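Stiltar — Careers

Technical Writer, Installation and Service Manuals
Gasport office, full time, permanent
Reference: 389

Stiltar is hiring a technical writer to take over the installation and service manuals for the Jinis line of commercial water softeners. The position reports to Anselmo Echeverri, head of product documentation. It is open because the product line has grown and the existing two writers are fully assigned to the residential catalog.

Background

The Jinis line is sold to laundries, hotels, dialysis clinics and food plants. Each unit ships with a printed installation guide, a service manual and a parts list. The installation guide is used once, usually in a mechanical room with poor light. The service manual is used for the life of the unit. Both are written in-house, reviewed by engineering and the field service group, and sent out for translation into Spanish and French.

The current set was written over several years by different people and is inconsistent. Torque values appear in two unit systems. Valve positions are named one way in the drawings and another way in the text. The regeneration cycle is explained in three places, and the explanations do not fully agree. Correcting this is the main task for the first year. The service manual for the largest model will be first, with a review draft due in May.

Duties

Write and revise installation guides, service manuals and quick-start sheets for the Jinis line.

Maintain the parts lists and keep them matched to the engineering bill of materials. Changes are released on Friday and must be reflected in the next published revision.

Work through each procedure on a test unit before it is released. Writers at Stiltar are expected to drain a brine tank, replace a piston and seal stack, and program a control head by hand before describing how these tasks are done.

Take reference photographs and mark them up for the illustrator. The illustrator produces line art from the marked photographs; writers do not need drawing skills.

Maintain the term list. The list has 900 entries, a number of which are duplicates.

Answer questions from the translation vendor in writing, and keep a record of the answers so that the same question is not handled twice.

Attend the monthly call with field service, take notes on reported errors in the manuals, and close each report with either a correction or a written explanation.

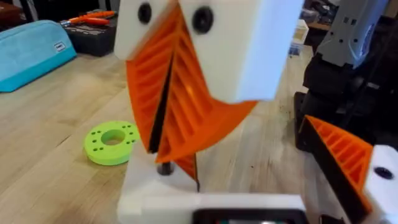

Orange ribbed fingers on a white block.

Tools and format

Source files are kept in Xia, a structured authoring system. Content is written in topics and assembled into manuals by map file. Prior experience with Xia is not required, but the applicant should have worked in some form of topic-based authoring and should understand conditional text, reuse and version control. Training on Xia takes place during the first 2 weeks and is done on site.

Manuals follow the house style guide. The guide is short and strict. Steps are numbered, each step contains one action, and warnings come before the step they apply to. Sentences in procedures are kept under 20 words where possible. Writers who prefer a more relaxed style will find the work frustrating.

Required

At least 3 years of experience writing hardware documentation, installation instructions or service procedures. Software documentation alone does not meet this requirement.

Ability to read mechanical drawings, plumbing diagrams and simple wiring diagrams.

Working knowledge of standard warning and caution formats for product manuals.

Clear written English. All applicants who reach the second stage complete a writing test.

Ability to stand for part of the day, work in a shop area with safety glasses and closed shoes, and lift a 40-pound bag of salt.

Preferred

Plumbing, HVAC or water treatment experience, paid or otherwise.

Reading knowledge of Spanish or French, sufficient to check that a translated step matches its source.

Experience preparing text for translation, including segment reuse and term control.

A degree is not required. Of the two writers now in the group, one came from a trade school and the other from a technical college.

Schedule and location

The position is based at the Gasport office. After the training period, the writer may work from home two days per week, except during the final week before a manual is released. Office hours are flexible, with all staff present between 10 a.m. and 3 p.m. Travel is limited to occasional visits to customer sites with a service technician — normally same-day trips, in a company vehicle.

Pay and benefits

The position is salaried and paid every two weeks. The salary range is sent to every applicant with the acknowledgment of application, before any interview is scheduled. Benefits include medical and dental coverage from the first day of employment, a retirement plan with employer match, paid vacation, and an annual allowance for safety shoes and prescription safety glasses. Relocation costs are not covered.

How to apply

Send the following as a single PDF through the application form on this site, with the reference number in the subject field:

A resume, no longer than 2 pages.

One writing sample, consisting of a complete procedure for a physical product. State which parts you wrote and which were written or edited by others. Samples covered by a confidentiality agreement should not be sent. An unpublished procedure written for this application is acceptable, provided it is labeled as such.

A short note stating your earliest start date and whether you are authorized to work in the United States. A formal cover letter is optional and is not scored.

Selection process

Applications are read in the order received. The first stage is a 30-minute phone call with Anselmo Echeverri. The second stage is the writing test, completed at the Gasport office on a computer we provide. Applicants are given a valve assembly, a basic tool kit and an engineering drawing, and are asked to write the removal and replacement procedure. The test takes one morning and is paid. The third stage is an interview with one writer, one engineer and one service technician, who will discuss the test procedure with the applicant.

All applicants receive a reply, including those not selected. Applicants who complete the writing test may request written comments on it.

Questions about the duties or the test should be sent through the same form, marked for the attention of product documentation. Questions about benefits or work authorization go to human resources. Recruiting agencies are asked not to submit candidates for this position.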